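Search the newsletter Enter keyword Go

Gripper comparison, first pass

The October round at the Stikville bench put two fingertip designs through the same set of household picks. Set A is the stock rigid finger. Set B is a softer pad from Dalleck, cut 3 mm wider at the tip. Arms, controller and wrist cameras were left unchanged between sets.

Thabiso Cele logged 633 attempts in total. Set A closed on the target in 357 of them without a regrasp or an operator stop. Regrasps were counted as failures even when the object ended up in the right place, so the figure will look low next to our spring report.

Most of the losses were on bowls and drinking glasses. The rigid finger tends to touch the rim on one side first and push the object before the second finger arrives. Slowing the close helped with bowls and did little for glasses. Pushpa Sachdeva reran the glass picks with the wrist rolled a few degrees and got cleaner contact, but the camera then lost the rim late in the approach.

Cameras are still fixed to the wrist beside the gripper, one per arm. Baptiste Langlois would like a longer bracket. The present one gives a good view of the fingertips - and a poor one of anything behind a tall object.

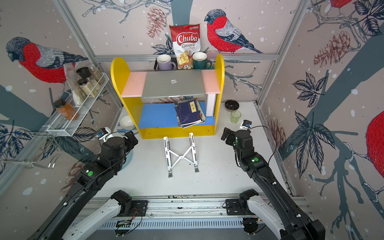 Can Set A and Set B results be compared directly?

Only within the same controller build. Set B was started on build 416, and the close speed default changed after that.

Set B numbers will run once Mawar Tuhumury has finished the relabeling. Pad samples go to Plesport for wear checks.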